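4.2 Color and the meaning of small lights

Most of the lights in our survey were never explained to the people who lived or worked beside them. Staff at the two sites, Bresenport and Cumard, kept a diary for 365 days and wrote down each time a light on a piece of equipment made them stop, ask a question or change what they were doing. The diaries hold 1,496 entries. We coded each by color, by whether the light was steady or blinking, and by what the writer took it to mean.

Green gave the least trouble. Nearly all writers read a steady green light as "on and fine" and walked past. Red was read as a fault even on chargers and monitors where it only marked standby. Blue was the hardest to sort. Writers took it to mean wireless, cold water, power, sleep mode or decoration, and the same person sometimes gave different readings in the same week.

Pairs of lights made this worse. When a green light and a blue one appeared close together, as in Figure 2, writers tended to trust the green and ignore the other. A few did the reverse - they assumed the less familiar color must be the newer message.

Figure 2. Two light colors on one joint: round green status light on the small housing on top, cyan-blue light on the underside.

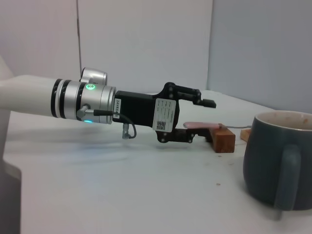
Hằng Hứa objected at the feedback meeting that the diaries had left out the main reason people ignore blue, namely that every cheap kettle and power strip now has it. By her account a color stops carrying news once it is in the kitchen all night. We went back to the entries with this in mind. Writers at Cumard mentioned home appliances often when explaining a blue light, and seldom when explaining a green or red one.

Blinking mattered more than color for how quickly people acted. A slow blink was often left until the end of the shift, while a fast one drew someone over, usually to press the nearest button. We did not record whether pressing it was the right thing to do, and the diaries can't settle that question.

The Tawhiri checklist, which was handed out at Bresenport in September, lists each color with a short meaning in words. Entries that asked "what does this mean" became less common there afterward. The change may also reflect staff getting used to the diary.

Comments (2)

Veronica Ilie
March 16, 2026
Did you ask about color vision? My father can't tell the red and green on our thermostat apart and goes by position.

Drullomard
We put tape over the blue one on our router. Best sleep in years.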